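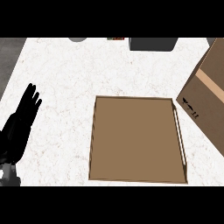

Voder tray task: the grip fault and what we changed
Speaker notes, Folke Eklund

Slide 1. Title
Introduce myself and the Gidunthorpe group. Credit Esmaeil Nikzad for the log analysis and Alvar Åberg for the contact model. Questions at the end, except on slide 4, where it is easier to stop and take them.

Slide 2. The task
Simulated kitchen counter, marble top. Open cardboard tray, handle slot in one side wall. The hand has to take hold of the tray by the wall, lift it clear and set it down again. Closed box nearby on the counter as an obstacle. Say that all results today are from simulation. No hardware was damaged and none was at risk.

Slide 3. What went wrong
In September the success rate looked normal, and it was Sixten Kvam who noticed the force traces did not. In 3 of the saved episodes the contact force climbed after the fingers closed and kept climbing until the episode ended. The controller reported a stable grip each time. The tray did not move relative to the hand, so the checker passed it.
Pause here. A run marked as a success contained a force the real hand should never apply.

Slide 4. Cause
The collision mesh for the tray wall had no slot. The visual mesh did. The planner picked the slot as a grasp point from the rendered view, the fingertips met solid wall in the physics, and the position controller went on pushing toward a target it could not reach. The force limit should have caught this. It was set to 300 in the Stilano config and read in different units by the controller.
Two separate faults, then, and each one hid the other. Expect a question on why the units were not checked at load time. Answer: they are now.

Slide 5. Why it matters off the screen
The same controller build was two days from going onto the Nyberg bench. Wayne Heywood held it back when he saw the traces. On the bench there is a hardware cutoff, but it is meant as the last layer and we do not want to test it by accident.

Slide 6. Changes
Collision meshes are rebuilt from the visual mesh and compared before a scene is accepted.
Force limits carry their units, and a config without them fails to load.
The success checker fails any episode where force is still rising at the end.
We replayed 1136 episodes with the new checker. The same 3 failed – no others.

Slide 7. Open items
Soft contact on cardboard is still modeled as rigid. Alvar has a draft fix, not merged. Skip the backup plots if time is short.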